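Hi Kálmán,

Quick one before Wednesday's call, so you and Szabolcs have something in front of you. We're five months into the Gonholm obituary project and I'm happier than I was in the spring!

The big job was getting the old death notices out of the bound newspapers and into the index. We now have 162 notices from the Gál funeral home years fully typed up, with maiden names, surviving family and burial place each in their own field. Married women were a headache (so many are just "Mrs." plus the husband's name), so I've been matching them against the church registers one at a time. It's slow, but families searching for a grandmother will find her under her own name, and that's the part I care about.

Over 60 families have written in since we put the first batch online. Most want a spelling fixed. A few sent the original funeral cards, and one lady mailed a whole envelope of clippings her aunt had saved from her years at the Cullutex mill. I've scanned those and sent them all back.

Money-wise, we're a little under on typing and a little over on postage. I'd like to move the difference across if Szabolcs is okay with it. I haven't touched the line for the printed booklet.

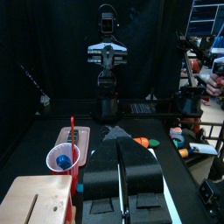
Two things are still stuck. The Tultex plant newsletters ran their own memorial column, and I'm waiting on permission to copy it. I've called twice and I'll try again next week. The other is the run of notices with no year on them, where the top of the page got trimmed at binding. I can date some from the funeral day and the minister's name, but I don't want to guess, so for now they're marked "undated" and sit at the end of the index.

Next up is the cemetery cross-check, which I'd like to wrap up in August. Could you send me the plot list in a spreadsheet this time? The PDF was murder to copy from.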